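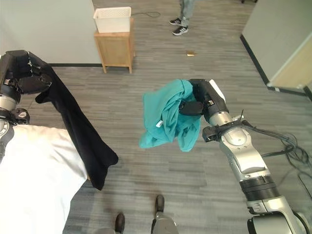 Trying Out the Dindodine Laundry Package on a Two-Armed Robot
Student project report, 28 January 2020

12 shares | 4 comments

Why we picked this project

Our group had wanted to do something with household robots ever since the first week of the course, and when the department got a trial license for Dindodine (a software package from a firm called Flelero, meant to teach a two-armed robot simple tidying jobs) we put our hands up before anyone had finished explaining it! The brochure says a beginner can have a robot picking up clothes in one afternoon. We were beginners, we had a few afternoons, and so we decided to review it as honest customers would.

What comes with the license

You get the teaching software, a printed guide, and 35 ready-made motions such as "reach and pinch" or "lift and hold." The arms and hands are separate, and ours were already at the department. The guide is friendly and well written, although the chapter on calibration sent us back to the beginning twice, and the index is missing a good many words you would want to look up.

We started with bedroom tidying, where a soft white duvet is a kinder surface to practice over than a hard floor. Things that are already folded, like a compact umbrella, are a nice first target, because there is something firm to take hold of. A loose black garment hanging off the side of a bed is a different matter, and we spent a long, happy, slightly maddening time on those.
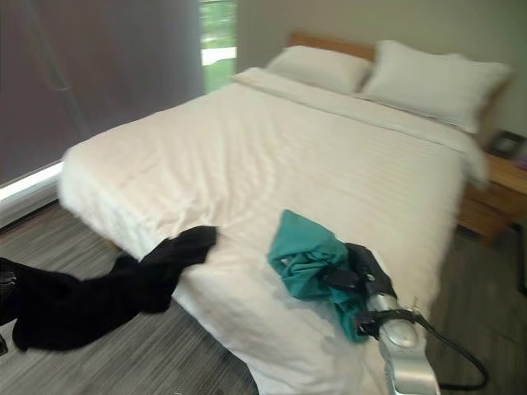

The hands

Dindodine has a settings page for each hand, where you choose how far the fingers close and how hard the thumb presses. We ended up using 11 of the ready-made motions and changing the thumb setting in nearly all of them. The default is gentle, and heavier cotton slid away from us until we turned it up.

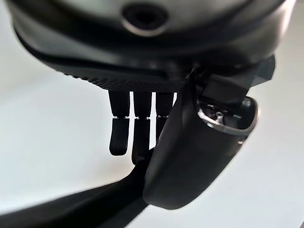
Figure 2. Fingers and thumb of one hand, seen close up from below.

Clothes into the basket

Our main test was moving clothes into a white plastic basket. We ran 19 trials with the final settings, and the basket kept its place on a low wooden stand so that the arms wouldn't have to bend down too far. Small items were the easy ones. Long sleeves were harder, and a dark top tends to hang in one long drape, so the software has to judge where its lowest point is before letting go over the

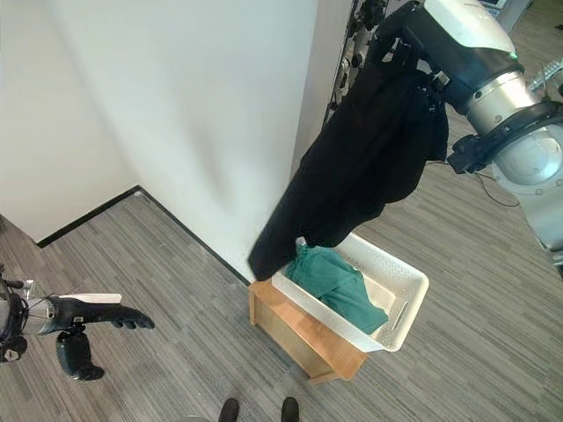 rim. We found it best to add a short pause at that stage and let the fabric stop swinging, which the guide mentions only in a footnote.

Would we recommend it?

For a class like ours, yes, quite warmly. The log file from our last session ran to 1,611 lines and we could read nearly all of it, which says a lot for the people who wrote the messages. We would ask Flelero for a better index and a firmer default grip. Next June we hope to try the towel-folding add-on, if the license is renewed.

4 comments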